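**De :** Jad Chidiac
**À :** liste Vieilles Maisons Brullutik
**Objet :** Re: Re: parquet dans la salle d'eau, on fait ou pas ?

Bonsoir à tous,

Réponse en vitesse, je suis entre deux trajets et le chargeur est resté sur le chantier. Désolé pour le retard Raili, ton message date du mois d'août et je l'avais marqué "à lire demain". Bon.

> Bonjour la liste,
>
> Nous refaisons l'étage de la maison (1920 et des poussières, plancher bois sur solives, pas de dalle). Dans la future salle d'eau, il reste l'ancien parquet en pin, plutôt sain, sauf devant la fenêtre. Le carreleur veut tout arracher, poser des panneaux et carreler. Mon mari veut garder le bois. Moi je ne sais plus.
>
> Mes questions :
>
> - est-ce que quelqu'un vit avec un parquet dans une salle d'eau, depuis plusieurs années, sans regret ?
> - huile ou vernis ?
> - est-ce qu'on pose le bois jusque sous les WC ou est-ce qu'on s'arrête avant ?
> - l'entraxe de nos solives est de 60, le carreleur dit que c'est trop souple pour du carrelage. Argument commercial ou vrai souci ?
>
> Merci d'avance, et pardon si le sujet a déjà été traité, je n'ai pas réussi à ouvrir les archives.
>
> Raili Laitinen

Les archives, c'est cassé pour tout le monde depuis la migration. Martti a dit qu'il regardait. Il faut lui récrire je pense.

## Vivre avec

Oui, chez nous, sept ans. Chêne à l'étage, pin dans la petite du bas. Trois enfants dedans tous les soirs, donc niveau éclaboussures on est servis. Le chêne n'a pas bougé. Le pin s'est creusé devant le lavabo, c'est mou, ça marque au moindre flacon qui tombe, mais pas pourri du tout.

Ce qui abîme à mon avis c'est pas l'eau qui tombe, c'est l'eau qui reste. Tapis de bain trempé laissé par terre = tache noire en une semaine. On le met à cheval sur le bord de la baignoire et voilà. Pareil pour la serpillière, bien essorée.

Et une VMC qui tire vraiment. Pas une grille décorative. Test de la feuille de papier contre la bouche, si elle tombe, on s'occupe de ça AVANT de parler de parquet.

Da-eun Ham avait raconté ici l'histoire de sa salle de bains sans extraction, lames tuilées en un hiver, portes qui ne fermaient plus. Si tu es toujours sur la liste Da-eun, tu peux redonner les détails ? Je ne retrouve plus ton mail.

## Huile ou vernis

Huile. Sans hésiter pour moi, mais je sais qu'Aleksi va me tomber dessus.

Le vernis est plus étanche le premier jour, d'accord. Sauf que le jour où il se raye, l'eau passe dessous, ça grise, et tu dois poncer toute la pièce. Avec l'huile tu reprends un mètre carré le soir, tu dors dessus, c'est fait.

J'ai utilisé la Kadberg incolore, deux couches au départ puis une par an aux endroits de passage. Achetée chez Donach, ils en ont toujours derrière le comptoir, demandez, elle n'est pas en rayon. La version teintée je déconseille, les raccords se voient à trois kilomètres.

Point sécurité que je répète à chaque fois : les chiffons imbibés d'huile on les met à plat dehors ou dans un seau d'eau. Jamais en boule dans la poubelle. Ça chauffe tout seul et ça prend feu. J'ai un voisin qui a perdu son appentis comme ça.

## L'entraxe

Ton carreleur n'a pas tort. Solives à 60, en plancher ancien, ça peut plier, et le carrelage n'aime pas plier. Les joints lâchent en premier. Après, tout dépend de la section et de la portée, que tu ne donnes pas. Mesure-moi hauteur, largeur et longueur entre appuis et renvoie sur la liste, Aleksi Lappalainen sait calculer ça bien mieux que moi.

Le bois par contre pardonne. C'est même mon argument principal pour ton mari - un parquet suit le mouvement de la maison.

Si tu gardes le bois il faut quand même aller voir dessous. Soulève deux lames devant la fenêtre, passe un tournevis dans le dessus des solives. Si ça rentre comme dans du beurre, on change de conversation. Regarde aussi les abouts dans le mur, c'est toujours là que ça se passe.

Et si vous mettez une douche : bac ou receveur étanche, paroi fixe, relevé sur les côtés. Le parquet dans la douche elle-même, non. J'ai vu des photos de magazine, non.

## Sous les WC

Là il y a deux écoles.

Moi je pose le bois partout, cuvette par dessus. Plus joli, pas de découpe tordue autour du pied, et si un jour on change de modèle le sol est déja fini dessous. On huile bien AVANT de poser la cuvette, y compris le bord du trou d'évacuation (le bois de bout boit énormément, trois passages au pinceau). Évacuation en 100, prévoir un petit jeu autour du tuyau.

Le joint au sol : je fais les côtés et l'avant, je laisse l'arrière libre. Comme ça une fuite se voit, au lieu de mijoter sous la céramique pendant deux ans. Je sais que certains plombiers font tout le tour, on peut en discuter.

Fixation, visser dans du dur. Si les vis tombent entre deux solives, il faut une entretoise dessous, sinon la cuvette bouge, le joint fatigue, et c'est reparti.

Pour les couleurs, puisque tu demandais en privé : des lames brun-rouge avec un mur brun olive, moi j'aime bien. La céramique blanche ressort, et avec un veinage visible la poussière se voit moins que sur un sol uni. 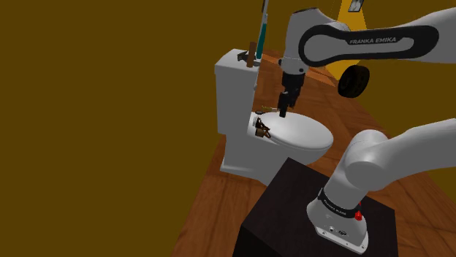
## Budget, devis, le reste

Pas de chiffre, ça n'aurait aucun sens sans avoir vu. Demande juste à ton carreleur de séparer la dépose, les panneaux et la pose sur son devis. S'il refuse, prends-en un autre. Et fais préciser qui évacue les gravats, chez nous c'était "pas compris", on a fait la déchetterie en Clio.

Ponceuse : celle de l'asso est chez Martti Keskinen en ce moment. Il reste des disques gros grain, plus de fin, à racheter. Prévoir une rallonge, le cable est ridicule. Pour les bords, un racloir et de la patience, la bordureuse est morte au printemps et n'a pas été remplacée.

Si la pièce est petite, franchement tout au racloir c'est jouable. J'ai fait la nôtre du bas comme ça, deux soirées, mal aux épaules mais zéro poussière dans la maison.

Ah et garde les lames saines que tu enlèves ! Même les bouts. Le pin de cette époque avec les bonnes largeurs on n'en trouve plus, et tu en auras besoin pour boucher devant la fenêtre. S'il t'en reste je suis preneur, il me manque deux rangs dans le couloir.

Je peux passer voir si tu veux, plutôt après 18 h. Envoie l'adresse en privé, pas sur la liste.

À bientôt,
Jad

PS - quelqu'un a récupéré mon pied-de-biche à la dernière journée chantier ? Manche bleu, scotch au bout. Merci de me le raporter.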